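Plustden stability kit – worth the money?

gravel_and_tea
Tuesday's club night had a chap selling the Plustden sway control kit for single axle caravans. He reckons it cuts snaking by 39 per cent. Anyone fitted one? We tow a 28-year-old Pluver and it does wander when lorries go past.

noseweight_ned
39 per cent of what, measured by whom? I asked them that by email and got a brochure back. Load it properly and check your tyres first. 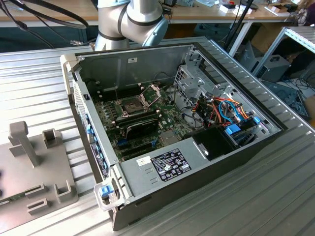
I'd also want to know what happens when the sensor packs up. The leaflet I was sent skips that bit entirely.

Bondbridge_Bob
I've had one for 9 months and it's been fine. Came down off the moors in a nasty crosswind and felt it brake the van once, very gently. Would buy again.

noseweight_ned
Fine compared with what though? You changed your tyres the same week, you said so in the other thread.

Bondbridge_Bob
Fair enough, I did. Still felt it brake.

slowlane_sue
Ned's a bit harsh – these things do work in principle. What puts me off is the fitting. Michiels wanted 3 hours' labour on top and wouldn't say if it affected the chassis warranty.
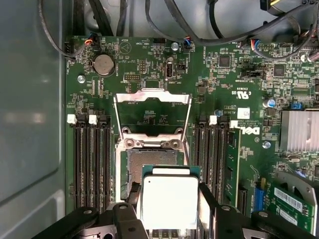
Get that in writing before you hand over a penny. I asked twice and was told "shouldn't do", and that's no good to me if there's a claim.

gravel_and_tea
Thanks all. The seller said any mobile fitter could manage it in the drive?

slowlane_sue
He would say that.

noseweight_ned
Weigh the van. Borrow a noseweight gauge. Then see if it still wanders.

gravel_and_tea
Will do. The awning lives right at the back, so perhaps I'll start there.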